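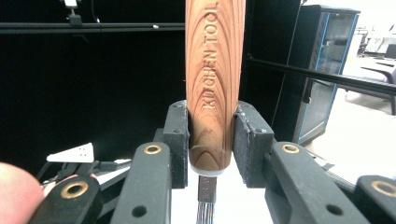
Wooden-Handled Kitchen Brush

Gekitent Kitchen Range

The Gekitent kitchen brush is supplied to teaching kitchens, cafeterias and households for basting, glazing and greasing. It has a rounded wooden handle, a dark ferrule and gray and white bristles. The words KITCHEN TOOL are engraved along the handle in capital letters, so that the brush can be told apart from paint and workshop brushes kept in the same building.

The grain differs from one piece of wood to the next. Customers ordering several brushes should expect variation in color and in the pattern of the rings. Such variation is not considered a defect and is not grounds for exchange.

Intended use

The brush is suitable for oil, melted butter, egg wash, milk, syrup and thin marinades. It may be used on pastry before baking and on meat or vegetables removed from the heat. It should not be used on a hot pan or over an open flame, and it should not be left resting on the rim of a pot. Institutions that handle raw meat are asked to keep a separate brush for that purpose and to label its hook or drawer accordingly.

Before first use

Wash the bristles in warm water with a small amount of dish soap, rinse well and allow to dry. A few bristles may come away during the first washes. Comb these out with the fingers before the brush is used on food.

Cleaning and care

Wash by hand promptly after each use. Work the soap into the bristles up to the ferrule, where butter and egg tend to collect, and rinse until the water runs clear. Shake out the water and dry the handle with a cloth. The brush may not be placed in a dishwasher or left to soak. Store it flat or with the bristles pointing down until fully dry.

The handle may be rubbed with food-safe mineral oil 2 times a year. Wipe off any excess after 4 hours. Replace the brush when the bristles stay bent after washing or when the ferrule no longer holds firmly to the handle.

Ordering

Brushes are sold singly and in cartons of 200. Schools and other public institutions may order by purchase order through Lulteck, the distributor for the range. Inquiries about carton orders should be addressed to Nadège Guérin, Institutional Sales. Questions about care and replacement are handled by Maëlys Lecomte, Product Information.

Orders received before noon are processed the same working day. Unused brushes may be returned in their original wrapping.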